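Home | Notebook | Materials | Wash Tests | Archive

Print this page | E-mail this page

Saturday, bench notes – down and fill recovery after laundering

Continued from the March sheet. Question is still whether loft loss in quilted nylon shells comes from the detergent or from short drying. Two fills under test: Matmont cluster polyester and the Stoment blend. Shell swatches all from the Ukitz roll, sewn in horizontal channels at 40 mm.

Starting mass of the Stoment panel 543 g, conditioned overnight. Low-heat tumble, then rest flat on a bed or table. Hanging is out for this series – the fill migrates to the bottom of each channel and the height readings mean nothing.

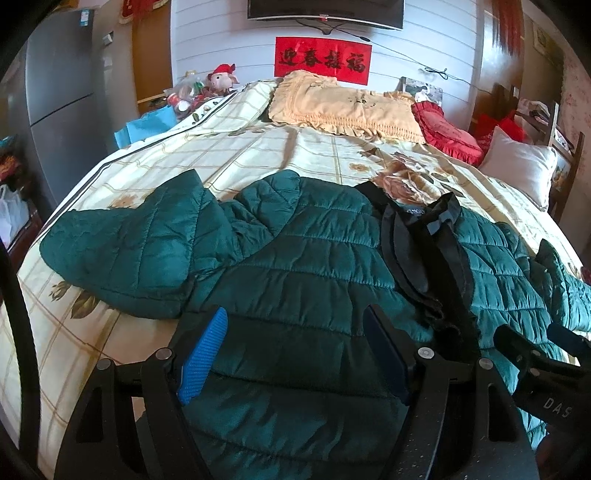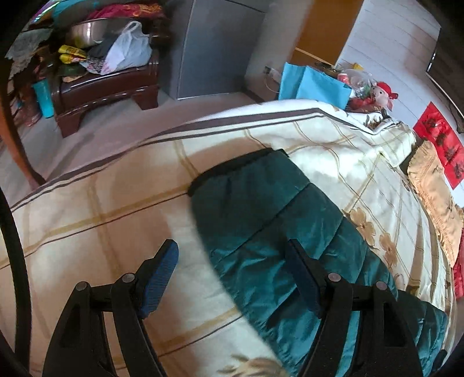
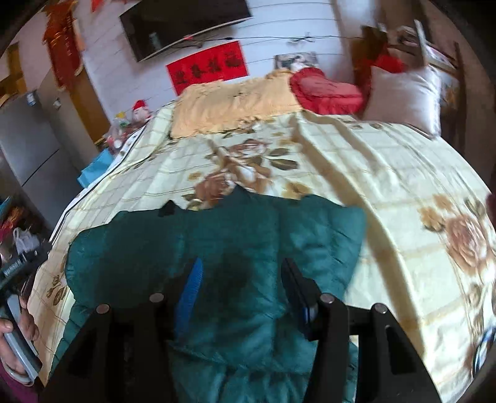
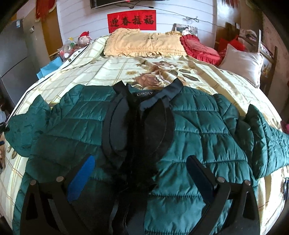 Reading time: 2 min

Loft at 76 mm stack height before wash. After the first cycle the Matmont panel came back close to that once it had been shaken out by hand. The Stoment panel did not. Clumps along the seam lines, worst in the narrow end channels. Broke them up with fingers and repeated the tumble – better, still uneven.

Rinse water from the Stoment panel foamed on shaking. Suspect residue. Next run: half dose, second rinse, same heat. Change nothing else.

Ó Súilleabháin scale drifts when the dryer is on. Weigh before starting it, or move the scale to the far bench.

To do: cut fresh swatches, relabel the bags (marker came off in the wash), order more of the Ukitz thread, copy the mass readings to the shared sheet.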